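To: Plisbridge shop-floor automation list
Subject: Re: Can kitting be automated yet?

On Thursday, the Vesix office wrote:

> Members ask whether machines can take over kitting of small wired parts.

Our position is cautious. Motors, circuit boards and cables must each go from bin to tray. 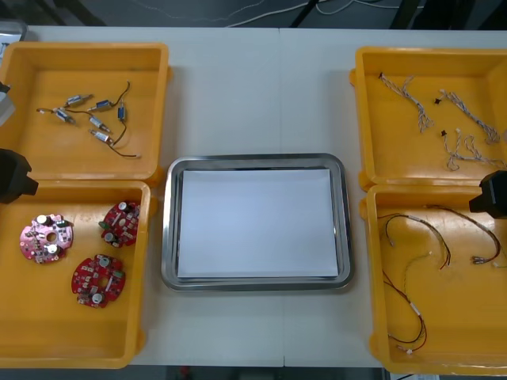
Rigid boards are the easier part. Loose leads tangle – Cisura sets a limit of 90 seconds per kit, and our trial took around 104. 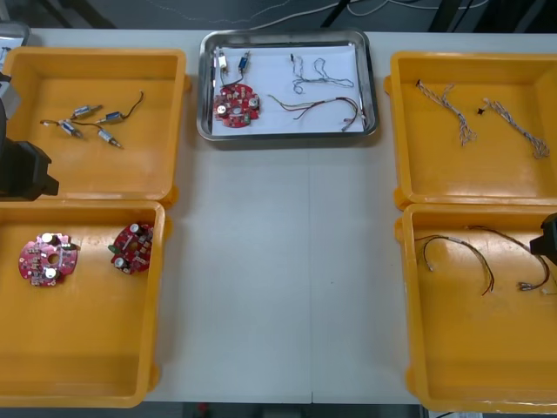 Should members replace hand kitting this year?

We advise waiting until a full run of 100 kits has been completed without help.

Automation desk, Rautiainen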